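Vamen Garment Notes: README

Version 3, July

What is in this folder

This is a set of written notes on clothes in the middle of being sorted: in heaps, on hangers, over chair backs, on racks. There are 3,000 notes, each a short paragraph about one piece of clothing and where it was when someone looked at it. The notes come in one plain text file, one note per line, with a garment word, a place word and a free comment separated by tabs.

It replaces version 2, which we would ask you to stop using. Version 2 had a column called "condition" with the values clean, worn and unknown. We read back through 100 of those entries and could not defend most of them. You can't tell a clean T-shirt from one worn for an afternoon by looking at it across a table. The column is gone.

What it is good for

Checking whether your own list of clothing words holds up once the clothes stop lying flat. Most lists of garment words we have seen, including the Nollivik list we started from, seem to have been written by someone looking at a store catalog. A sweater in a catalog has two arms and a neck. A sweater in a heap may be a sleeve and a bit of ribbing.

We doubt it is good for much else. In particular we would not use it to say how people do laundry, how long it takes, or which way of hanging a shirt is best. Some people have asked for that. The notes don't contain it.

The words

There are 26 garment words. The first draft had more, but readers kept disagreeing over "top," "tee," "shirt" and "blouse," so all of these are now "top" unless there are buttons down the front. "Jacket" needs an opening in front or a collar and a thick outer layer. "Garment" is allowed and used a lot. We were told this makes the notes look lazy. We think a vague word that is right beats a sharp one that is wrong.

Place words are: rack, hanger only, table, basket, chair, floor, bag, box. More than one can apply.
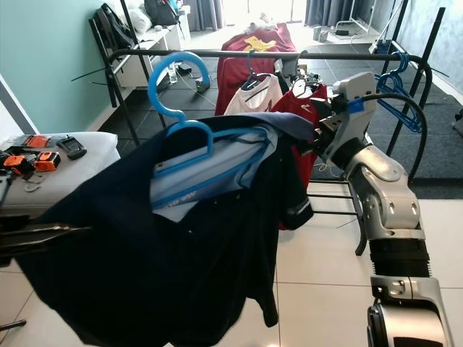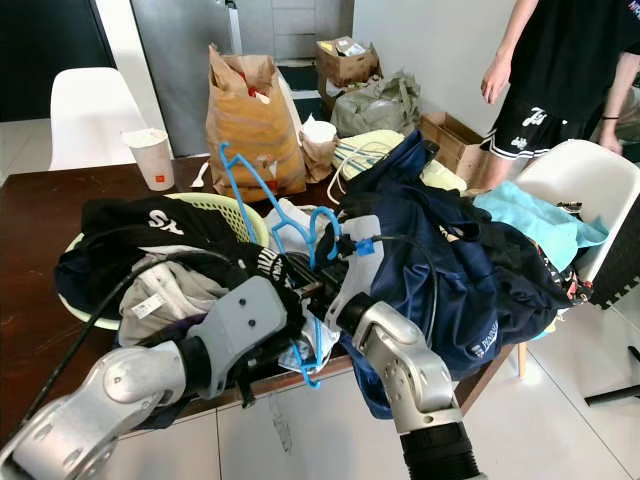 Sorting areas in use.

Hangers gave us more trouble than clothes did. The Montes guidelines, which we followed at first, treat a hanger as part of whatever is on it, and that works fine for a neat closet. It falls apart with a pile like the one on the dark wooden table, where bright blue hangers stick up out of the clothes and it is anyone's guess which of them is in a garment and which is just caught in one. So a hanger now gets its own note unless you can see its arms inside the neck or shoulders, as you can with the navy short-sleeved piece on the blue hanger. A hanger lying on top of something, like the thin white one on the pale yellow garment, is written as "on," never "in."

Rules for piles

Write down only what shows. If a bit of purple fabric pokes out from under something, the note says "purple fabric" and stops there.

Don't add up a pile. We tried, and two readers never came to the same number twice, so counts were dropped in this version. Please don't work them out from the number of notes either. One garment can have more than one note if it shows in two places and the reader couldn't tell it was the same piece.

Printed letters are copied as far as they can be read. Do not finish the word. Version 2 had a bad habit of turning half a logo into a brand name, and we have removed every one we found. There may be others.

Dark colors

Treat black and navy with suspicion. Readers swapped them constantly, mostly in folds. If your work depends on telling these two apart, merge them before you begin.

Known problems

Socks are badly covered. Anything at the bottom of a basket is badly covered too, for plain reasons.

The word "towel" was given to several things that might be small blankets. We left these alone.

Comments vary a lot in length. One reader wrote four words at a time and another wrote paragraphs about collars. We did not even them out.

The file was checked with Plineo, our own script, which finds missing tabs and words outside the list. It can't tell whether a note is true. A clean pass means the file will open and the words are spelled right.

Changes from version 2

Removed: condition, counts, guessed brand names.
Added: separate notes for hangers, the place word "hanger only."
Changed: "tee," "shirt" and "blouse" merged as described under The words.

Corrections

Send the line number and the word you think is wrong. Corrections without a line number will sit in the queue until someone has time to search for them.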